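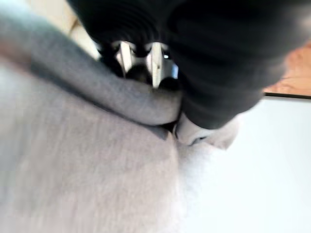
May – reading copy notebook, kids' mystery reprints (Kanik series)

Back on the Kanik books this morning. Goal was to finish the continuity sheet for vols 1-9 before Delphine's call. Got thru seven. Eight half done.

Vol 3 (The Lantern at Flestcombe) – reread start to finish, almost 50 min. Holds up better than I remembered. Solution is fair, the clue with the ferry timetable is on the page in ch. 2 and again in ch. 6. Chapter 4 drags. The uncle is called Spanos all thru and then "Mr. Spano" once in the last chapter. Typo in the old edition, fix in ours. Santino says leave it and footnote it. No. It's a book for nine year olds.

Vol 5 – problem. The twins are ten in vol 2, eleven in vol 4, ten again here. Checked the original jacket copy, no help. Options:

- take the ages out of vol 5 altogether (two places, both easy cuts)
- swap the order of 4 and 5

Like the first. Swapping the order breaks the dog, who turns up at the end of 4 and is already living in the house in 5.

Tomás read vol 5 aloud to his reading group at Hillotmont. Notes from him, copied off the back of his envelope:

- they guessed the schoolteacher by ch. 3, all of them
- didn't mind
- wanted to know what a telegram is
- the cave chapter went over very well, asked for it twice
- nobody laughed at the parrot

I'd keep the parrot. Told him so.

Glossary question again. Telegram, scullery, oilskin, half a crown. Leonidas wants a glossary at the back, Chrysoula wants nothing, says kids skip over words they don't know and so did she. I'm with Chrysoula mostly but telegram matters to the plot of 5 – if you don't get why it's so short you miss the clue. Maybe one line in the intro to that volume only. Draft it tmrw.

Vol 6 – weakest so far. Reads like someone else wrote it. Sentences twice as long, nobody eats anything (every other book has a picnic or a pie by page 26). Solution depends on a left-handed glove which isn't mentioned until the detective holds it up. Cheating. Can't fix that without rewriting and we said no rewriting. If we're ever asked to drop one, drop this.

Vol 7 – much better, back to form. Best opening line of the lot. The recap of earlier cases in ch. 1 gives away the ending of vol 3 tho. Completely, name and all. Do we care? Readers will pick these up out of order, libraries never have the full set. Want to cut the one sentence. Ask Delphine, it's a text change so needs her ok.

Call with Delphine 2:30. She says:

- age cuts in 5 fine
- spoiler sentence in 7, she'll look at it, send page
- no glossary, one line ok
- wants reading order printed on the back flap of each. Good idea, should of thought of it

To do:

- finish 8, start 9
- send Delphine p. from vol 7
- check "Spano" against Santino's first edition, his scan of the last chapter is missing a page
- telegram line
- get vol 6 back from Leonidas, he has my marked copy and has had it since the last round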